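4.2 What the supporters told us about transfer day

I should say up front that we didn't go looking for transfer unveilings. Our plan was to write about away travel. But when Kurniawati Goh and I read back through the first batch of interviews, people kept drifting off the subject of coaches and ferry times and onto the afternoon their club showed off a new signing, and they were so much more alive when they did that we rewrote the interview guide in March and started again.

The numbers first, then, so they're out of the way. We had 626 usable survey returns from followers of the two clubs, Hestbridge and Vetberg, and 2,658 forum posts collected from the three boards where those followers mostly talk. I did the long interviews myself, apart from the ones in Vetberg, which Ridwan Saragih did because he grew up there and people would let him in the door (they would not, at first, let me in the door). Everyone who agreed to a long interview was seen at home. Section 3 has the coding scheme and I won't go over it twice.

What struck me most was how little the player mattered. Take the unveiling of a winger I'll call Player K, who came to Hestbridge from Kurnberg for what was then the highest fee the club had ever paid. I asked people what they remembered. They remembered who drove. They remembered that the gates opened late and that someone's father had brought far too many sandwiches. One woman talked for a good long while about the scarf she bought and could not tell me which foot he kicked with! On the forum it's the same story: the posts from that day are mostly about parking, the sound system and whether the shirt number was an insult to the man who wore it before.

Rasha Dabbas, who read an early draft, thought I was making too much of this, and that people simply forget football details and hang on to family ones. Fair enough. But the same people could give me the score, the scorers and the weather for league games much further back. So I don't think it's memory giving out. I think an unveiling gets filed somewhere else, with weddings and school concerts, and the football shelf is a different shelf.

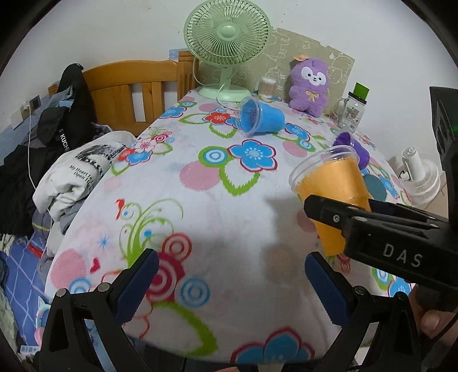
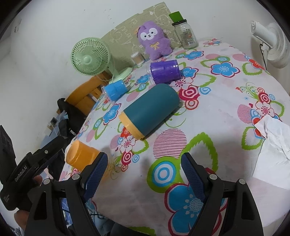
Figure 3. Two views from one home: a table with a floral cloth, and a bed with a flower-printed sheet.

The second thing is that going in person wasn't what made somebody feel they had been there. I got this badly wrong in the pilot. I had a question that asked "Did you attend?" with a yes and a no, and people would tick yes and then tell me, quite happily, that they had watched the whole thing on a cousin's laptop. Abdelghani Shawky suggested splitting it up, so the final survey asks where you were, who was with you and whether you'd say you were part of it. Those last two answers go together much more tightly than the first and third do. Somebody in a full kitchen felt more part of it than somebody alone in row twelve. I can believe that, having sat in row twelve.

Vetberg is the awkward case. The club hardly does unveilings at all: a picture on the steps, a handshake, a line in the local paper. I expected the Vetberg interviews to be short and they weren't. People had built their own version. They'd meet at the bakery across from the ground when a signing was rumored, and stand about, and sometimes a player came out and sometimes he didn't. One man told Ridwan the best one he ever went to was for a defender whose move fell through. There was a song for him already, and they sang it anyway and went home.

I find it hard to square that with Krishnan's account, in which the unveiling is something a club sells and supporters buy. That reading fits Hestbridge pretty well on the surface (tickets, scarves, a sponsor's name on everything down to the ball). It leaves the bakery with no explanation at all. Suryani Purba has argued with me that the Vetberg crowd are borrowing the form from bigger clubs they see on television, and she may be right for the younger ones. The older ones say they were doing it before there was anything on television to copy, and in two of the interviews there were newspaper cuttings to back that up.

What I can't say much about is the supporters who stayed away on purpose. A handful answered the survey, mostly to tell us the fee was a disgrace, and none of them wanted an interview. Their posts are in the forum set and I come back to them in 4.3, where the fee gets talked about properly.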